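Workshop notebook, manipulation bench
08/05/2021
Entry by: Halfdan Holst
Present: Heiðrún Blöndal, Bjartur Eyvindsson. Melina Balaskas joined by telephone for the second half.
Subject: Loss of grip on the tapered cup during the lift stage, simulator build for Privotar

The fault reported by Heiðrún on the overnight batch has been reproduced. The gripper closes on the cup, the controller reports a firm hold, the arm begins to lift, and at some point in the lift the cup leaves the fingers at a speed no real object would have. In the worst case it left the workspace altogether and the episode carried on to its end with nothing in the hand. The log marked that episode as a success.

The last point is the serious one and is treated separately below. A simulator that throws a cup is a nuisance. A success flag that cannot tell a held cup from a missing one is a matter for anybody who has used the results.

Work began from the unchanged scene file so that Heiðrún's figures could be compared with ours. The settings are those in the Ditora branch: 2000 solver steps to the second, 6 contact points allowed per finger pair, 9 episodes to a set. Joint limits as supplied. The grip force was left at the value Bjartur entered when the new finger links went in, and the cup model is the one drawn up in November. We did not touch the lighting or the materials, which have no bearing on contact, although the shadows are still being drawn coarsely and this should be put right before anything is shown to the client.

The first set ran with the fault in it. The second did too, but on different episodes, although the seed was the same. That led us away from the control code, which gives the same commands for the same seed, and towards the contact solver, which is shared across threads and does not always take the contacts in the same order. Bjartur fixed the thread count at one and the fault then fell on the same episodes every time. From there it could be studied properly.

The run was stopped with the fingers closed on the cup, and the contact list was read out at that point.
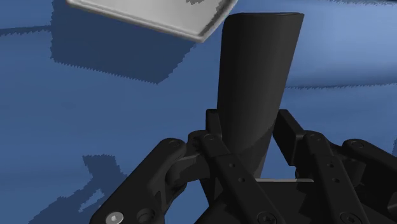 Fingers closed on the tapered cup, wrist view. The cup is leaning to the left.

The contact list did not agree with what one would expect of a grip like this. The cup is wider at the rim than at the base, so the flat of a finger ought to meet it along a line, high up, and the load ought to be shared along that line. What the list gave was a pair of points on one side and a single point on the other, with the single point deep inside the wall of the cup. The solver then tries to push that point out again. While the arm is still, friction at the other contacts holds the cup where it is. Once the arm accelerates, the balance is lost and the stored correction is released in one step.

Heiðrún asked whether the cup was simply too slippery. We raised the friction and ran the set again. The fault came later in the lift but was more violent when it came. Friction is therefore not the cause and the value has been put back.

The collision shape of the cup was examined next. The cup as drawn is hollow and open at the rim. The collision shape is built from convex pieces, and the pieces do not meet cleanly towards the narrow end. There is a gap, and the inner edge of a finger link can enter it. Bjartur found that the mesh had been simplified twice, once by hand and once by the Emport converter on import, which had not been noticed. With the second simplification switched off, the pieces close up.

Three sets were run after this change. No cup was thrown in any of them. I do not regard this as proof, as they were all run on one thread, and the full batch must be repeated with threading restored.

Telephone discussion with Melina on the success flag

Melina confirmed that the flag reads the position of the gripper and the commanded width of the fingers. It does not read the position of the object. The check was written for the Delacroix trays, where the part was fixed to the hand once picked up and could not be lost. It was carried over to this project without review. She accepts that it must be replaced. The new check will require the cup to be within a stated distance of the palm and moving with it for the whole of the hold period.

I raised the question of the real arm. The same flag is used on the bench controller to permit the fast return move at 90 per cent speed. If the hand were empty, or the object held badly, the fast move would still be permitted. We have had no incident of this kind. The permission has nevertheless been withdrawn as of this afternoon, and the bench arm is limited to the slow return until the new check has been signed off. Bjartur has made the change and I have read it back from the controller myself. A card is on the control cabinet — it is not to be taken down without a signature in this book.

Results already issued

The grasp figures sent to Privotar were produced with the old flag. They must be taken as too high by an unknown amount. Þröstur Steinarsdóttir is to be informed before the end of the working day and will decide how the client is told. No further figures are to leave the workshop in the meantime.

Actions

Heiðrún: repeat the full batch, threading on, corrected mesh. Keep the raw contact lists.
Bjartur: go through the remaining imported objects for the double simplification, starting with anything hollow.
Melina: new success check, with a test in which the object is removed in the middle of the hold.
Halfdan: note to Þröstur; copy of this entry to the safety folder.

Added later: note sent and acknowledged. Þröstur asks that the old results be kept, marked as withdrawn, and that nothing be deleted. Bjartur reports that the beaker and the funnel have the same fault in their collision shapes. The other objects are still to be looked at.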